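Do personality tests tell you anything? Speaker notes

Feb 2, 2022. Slot is 20 minutes, leave time at the end for the argument.

Start without a slide. Ask for hands: who has been given a colour, a letter code or an animal by an employer? Keep your own hand up. Then ask who can remember the result. Then ask who has done anything differently at work on account of it. Let them look round at each other before going on.

I was a Blue at Flernine. Blues are careful, like detail and need time before a meeting. Two years later I took what was plainly the same test under another name at Baert and came out Yellow, the life of the party. My wife found this very funny. I had changed jobs and slept badly the night before, and as far as I can tell that was the whole of it.

Slow down here. The point about retesting is the one people need to hear. If a bathroom scale gave you a different weight every time you stepped on it, you would take it back to the shop. With these tests we are told that people are complex. Fine, people are complex, but then why sell me a single colour on a mug?

Read out the Zilline paragraph next, in a flat voice: "You enjoy company but value time alone. You can be hard on yourself. You have strengths you have not yet put to full use." Ask who it fits. It will fit nearly everyone. It fits my mother's dog.

(If somebody says the trick is old, agree. It is very old. Horoscope writers have lived off it for generations.) 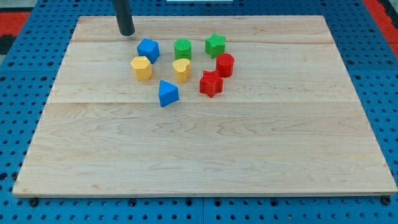
Ekene Nnaji
Training and development lead, Sirum

Slide: sorting. Coloured plastic blocks on a maple board. Plastic shapes are easy to sort, and you and I could do it separately and most likely agree. Leave it up while you talk about types.

Types need gaps between them. If people really came in kinds, you would expect a lot of scores at one end, a lot at the other and few in between. What you tend to get is a hump in the middle. Most of us are a bit outgoing and a bit not. The test draws a line through the thickest part of the hump and gives the people on either side different names, when they have more in common with each other than with anyone at the far ends.

Do not say all measurement of personality is rubbish. Somebody always hears that. There is decent work using sliding scales, done by people who publish their methods and admit how weak the links can be. My quarrel is with the boxed version, and with the invoice.

Money part. Sirum paid 3,814 pounds for the last round, including the facilitator and the laminated desk cards. I asked the supplier what had improved at other firms. I was sent quotes from happy attendees. I asked again for anything measured before and after, and was offered a discount on the April session.

Pause for the objection: "But our team found it useful." I believe them. They spent an afternoon away from their screens talking about how they like to work. My question is whether the colours did that or the afternoon did. Try it with no test at all — same room, same sandwiches, and a plain question such as "what do other people do that slows you down?" We ran one like that. It went well enough. I would not swear to more than that on the strength of one go.

Hiring: be blunt. If a result is being used to turn someone down, ask to see the evidence that it predicts how well they will do that job. A brochure is not evidence. Neither is a client list.

If time is short, drop the dog and the money part, keep the hump.

Questions. Likely ones:
Are you saying my result is wrong? No idea, take it again next month and let me know.
What should we buy instead? Possibly nothing.
Isn't this typical of a Blue? Someone will ask. Smile and take the next hand.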